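Winter hours and the guest bed problem

The Clastham newsletter goes quiet until March after this one, so consider it your last chance to be nagged about houseguests.

Relatives are coming. Ours are driving in from Wosonton, 598 miles with one bathroom stop if my brother-in-law gets his way. They will want somewhere to lie down. Wash the spare sheets now, while the washer is still speaking to you, and put them on before anyone rings the bell. Air mattresses lose their nerve at 3 a.m., so test yours for a full night first.
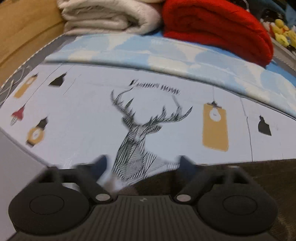

Printed sheet, spare mattress.

Coats are the other matter. We own 6 hooks and expect 21 people for dinner, and every one of them will ask where to put their things. The answer in Gestton has always been "on the bed," which works fine until the first guest wants to leave and owns the coat at the bottom.
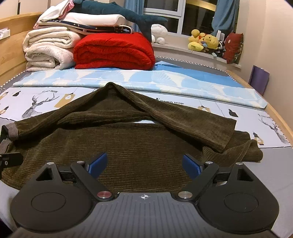 Parking on Ghauri Street

The lot behind the library holds 29 cars, or almost 29 if the plow has been by. Overnight parking on the street is banned when it snows. Your guests will not believe you. Show them the sign.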